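Elango Shenoy
04/02/2024

1/ OK so I finally did the thing I've been threatening to do since October. I booked a hot air balloon ride. Long thread, I have a lot of feelings, mute me if you need to.

2/ Background: my sister-in-law Meenakshi Marar gave me a voucher for my birthday. It was one of those open ones with no date on it, good for 2 years, and I'd let it sit in a kitchen drawer because I am not great with heights. Or mornings. Ballooning is both.

3/ The outfit is called Bratham and they fly out of a field past Bataineh. You don't pick a flight so much as pick a day to be disappointed on. They call you the evening before, around dinner, and tell you if the wind is any good.

4/ First booking: canceled, wind. Second booking: canceled, fog. Third booking: I was already in my boots in the parking lot when the pilot walked over shaking his head. I drove home and ate a gas station burrito at 6 in the morning.

5/ Fourth time they called and said "looks lovely," and I felt sick all night. I had laid out gloves, hat, camera and voucher code by ten and then just kept checking the weather app like it was going to text me back.
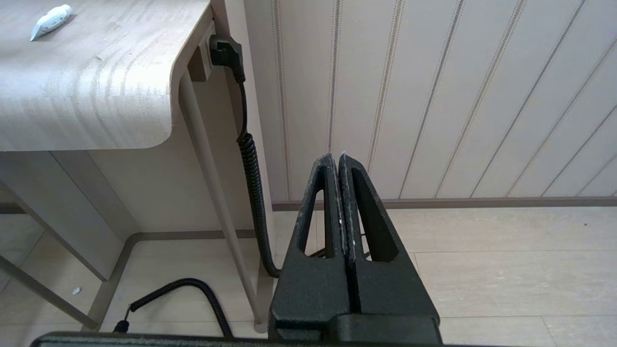
6/ THE MORNING
Alarm, coffee, dark drive. Siyabonga Mofokeng came with me (he bought his own ticket, he's a real friend) and he talked the whole way there about a podcast on shipwrecks. Great choice, buddy.

7/ There were more of us than I'd pictured. The basket is split into compartments so you end up sharing a little wicker stall with whoever you were standing next to. Ours had a couple from Rameck on their anniversary, and the wife was even more scared than I was. We bonded immediately.

8/ Our pilot was Chibuzor Dauda, very calm, very dry. He ran through the landing position before anything else: knees bent, back to the direction of travel, hold the rope handles, don't climb out until he says so. He made us do it twice. I'd have happily done it all day if it meant staying on the ground.

9/ They let you help with the inflation if you want! Siyabonga and I held the mouth of the envelope open while the big fan ran. It's so loud. Then the burner goes and it's louder, and you can feel it on your forehead the whole flight. People say wear layers, and they're right, but also wear a hat for your poor scalp.

10/ Takeoff is nothing. I mean that in a good way. I was waiting for a lurch and then I looked over and the van was small. No swaying at all, because you're moving with the wind. I let go of the handle after a while and had a little cry, which I'm blaming on the burner.

11/ We went up over the reservoir, then low along the orchards at Jatier, low enough to hear dogs losing their minds. A guy in a bathrobe waved a mug at us. I think about him a lot.

12/ The landing, since Karthik Debnath has already asked me in the replies: bumpy. We touched, bounced, touched again and tipped gently onto our side in a hay field. The anniversary lady laughed so hard she couldn't get out. I had grass in my ear.

13/ Then you all pack the balloon up, which is a workout. You squeeze the air out, hug it, stuff it in its sack and sit on it. The crew drives you back and there's fizzy wine or apple juice. I had both. 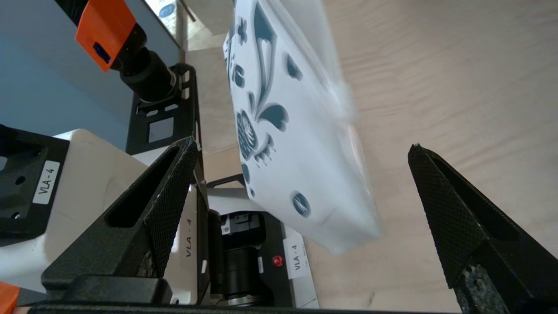 White bag, dark teal flowers and leaves.

14/ A few practical bits for anyone with a voucher going stale in a drawer. Book early in the season so there's room to rebook. Ask if the weather call comes by phone or email (mine was phone, and I missed one). Boots, not sneakers – the grass was soaked.

15/ Check the weight and height rules before you buy one for somebody. Bratham wants kids tall enough to see over the side, and they ask everybody's weight so the pilot can balance the compartments. You write it on a form, no one reads it out.

16/ Also eat something. I didn't, on account of nerves, and by the time we were driving back I would have eaten the wicker. There's a diner near the field that does 19 kinds of pancake. I went for plain.

17/ Would I go again? I've already looked at the sunset flights. They get canceled even more than the morning ones, but I'd get to sleep in. Meenakshi, if you're reading this, my birthday is coming up.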